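4.2 Hanging a mug in a spare room

We wanted a task that anyone building at home could copy without ordering special parts, so we settled on a mug and a mug tree. The whole setup lives in a spare room at my place, on a pine table, and the control code is our own package, Jemuto, running on a desktop I already had. I'll be upfront that the grasp got way more of our time than it deserved! Our first idea was to grab the cup by the handle every single time, but we also kept a rim grasp in the mix, with the fingers going down into the cup and pressing on the inner wall (Figure 3a).

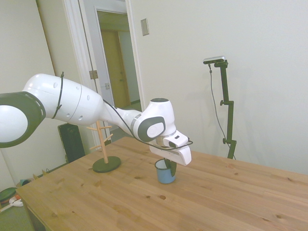

Fermín Olivares objected to the rim grasp when he read the April draft, arguing that it makes the pickup easy and then leaves all the trouble for the hanging step. He has a point. With the fingers inside the cup, the handle can be facing any which way, and the planner has to sort that out before it goes near a peg. We kept both grasps and let the planner choose, and we logged 100 runs with each one. The handle grasp finished 70 of its runs. The rim grasp finished 27, mostly because the wrist ran out of room to turn (we tried slowing everything down, which did nothing except make the evenings longer).

Getting close to the tree is the other fussy part. The pegs are short and they angle out from the pole, so a small error in the pose of the tree matters a lot more than the same error in the pose of the cup. Figure 3b has the blue mug right by the tree, where those errors start to cost you.

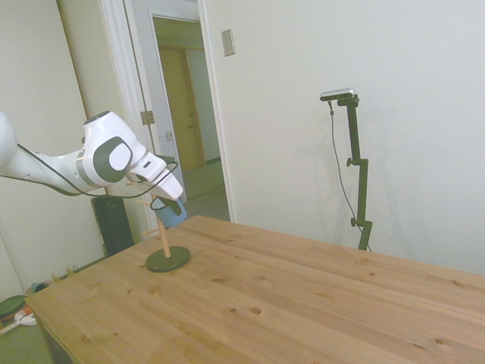
Wouldn't a heavier base fix half of this, Drerkemar asked under our build notes, and we did try it with a weight taped on. The tree slid less when bumped, but the missed pegs stayed missed. We took the weight off again for the runs reported in this section. The settings for both grasps are listed in Appendix B.

Figure 3. Mug task in the home setup: (a) rim grasp, (b) mug held near the tree.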